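Forum des associations - Gestion et locaux
Sujet : Sous-location d'une salle à une autre association, quelle convention retenir ?

Simone Aguiar
Membre depuis décembre
Bonjour à tous,
Notre association est locataire d'un local de 51 m² dans l'immeuble Vasconcelos, au titre d'un bail civil. Le bureau souhaite mettre la pièce du fond à la disposition d'une seconde association, Tullari, à raison de 2 demi-journées par semaine, moyennant une participation aux charges. Le bail est muet sur la sous-location. Convient-il de solliciter l'accord écrit du bailleur, ou une simple convention d'occupation entre les deux associations suffit-elle ? L'assemblée générale se tient le 7 juin et je souhaiterais y présenter un texte abouti.

Je joins une vue du plan de travail. 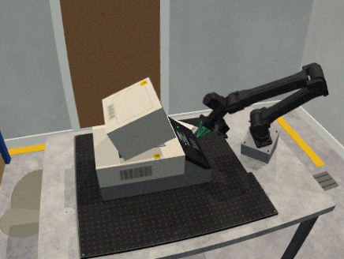 Gredov : Bonjour Simone. En droit commun, l'article 1717 du Code civil autorise le preneur à sous-louer lorsque cette faculté ne lui a pas été interdite. Le silence du bail vous est donc plutôt favorable. Je vous invite toutefois à relire la clause de destination des lieux - elle est souvent plus restrictive qu'on ne le pense.

Stistico
Je ne partage pas entièrement cette analyse. Le texte est exact, mais une association qui entend conserver de bonnes relations avec son bailleur a tout intérêt à l'informer par courrier recommandé. Nous avons négligé cette démarche il y a quelques années et le renouvellement du bail s'en est trouvé compliqué. Par ailleurs, la participation demandée doit figurer dans la convention, avec son mode de calcul.

Simone Aguiar
Je vous remercie l'un et l'autre. La clause de destination mentionne « toute activité conforme à l'objet statutaire du preneur », ce qui me paraît poser difficulté, l'objet de Tullari étant différent du nôtre.
S'agissant de la participation, nos charges annuelles s'élèvent à 1 726 euros. Le bureau envisage de facturer à Tullari quelque 100 euros par an, assurance non comprise. Le mobilier resterait sur place.

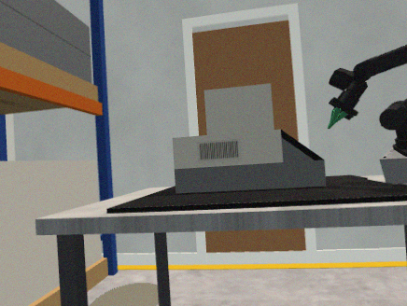 La convention préciserait que chaque association souscrit sa propre garantie de responsabilité civile et remet une attestation à la signature. Je m'interroge encore sur la durée : un an renouvelable expressément, ou une durée indéterminée avec préavis ?

Gredov
Un an, avec renouvellement exprès. La durée indéterminée est commode les premiers mois et source de litiges ensuite. Au vu de la clause que vous citez, je me range à l'avis de Stistico sur l'accord du bailleur : demandez-le par écrit avant la signature.

Stistico
Sur la durée, je serais plus réservé. Un préavis de trois mois, correctement rédigé, protège tout aussi bien les parties et dispense de réunir le bureau chaque année. Prévoyez en revanche un état des lieux contradictoire, accompagné de vues datées de chaque pièce et annexé à la convention.

Simone Aguiar
C'est noté. Le bureau a retenu la durée d'un an. Le courrier au bailleur part cette semaine. 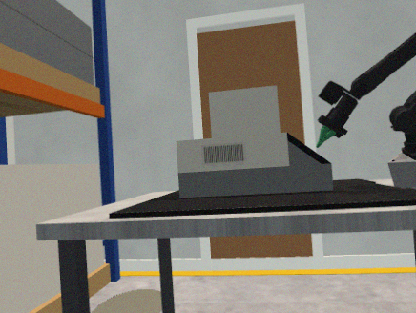
Pièce du fond : table de travail et bac gris.

Gredov
Pensez à faire parapher l'annexe par les deux présidents, page par page. Je vous transmets par message privé notre modèle de convention - l'article relatif aux clés est à adapter à votre situation.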